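Hattar white worktable: four months of bench use

Reviewed by Berenice Nava

The Hattar is a plain rectangular table with a white top, sold flat and assembled with the hex key supplied. I bought one with my own money to replace a bench that had outlived its legs. It has been used daily for sorting, small repairs, gluing and repotting.

Dimensions and assembly

The top measures 122 cm on the long side. I did not find a figure for the thickness of the top in the leaflet, and the edge strip makes it awkward to measure. Assembly took 35 minutes working alone, most of it spent on the two rear brackets, where the pilot holes are shallow. Siham Hourani built a second one for the next room and met the same fault, so I assume it is general. A bradawl fixes it. Do not tighten the leg bolts fully until the table is upright, or the frame will rack and one foot will sit proud of the floor.

The feet adjust by 20 mm, enough for an old floor. Once levelled, the table does not rock under normal hand work. It does move when sawing, and should not be bought for that.

Surface

The finish is smooth and slightly less than matt. PVA lifts off with a fingernail once cured. Pencil comes away with a damp cloth. Permanent marker needs alcohol and left a faint yellow trace after two attempts. I have not tested it with anything hot and the leaflet advises against it.

White is a practical colour for a work surface if the parts are dark. Black screws, washers and offcuts of cable are found at once. Pale and translucent items are a different matter: a clear washer or a thin lid can sit in plain view and be missed, particularly under a ceiling light. A lamp placed low to one side improves this. Yara Ghanem lays a sheet of grey card down for clear parts, and I have since copied her.

Edges

The corners are square and rather sharp. There is no raised lip, so round items will travel to the edge and go over if the table is out of level. I would have accepted a shallow lip on the back edge at least. The older Griltier bench had one, though it collected dust and was a nuisance to wipe. 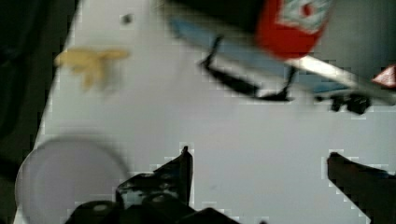 The white top against the dark area beyond its edge, with a round translucent piece at lower left.

Price and alternatives

I paid 134 including delivery. The Trudance is cheaper and lighter, but its top flexes in the middle and the feet are fixed. For paperwork it would do.

Verdict

Recommended for light bench work. Drill the rear brackets deeper before starting, and retighten the leg bolts after the first month. Mine had each loosened by a quarter turn.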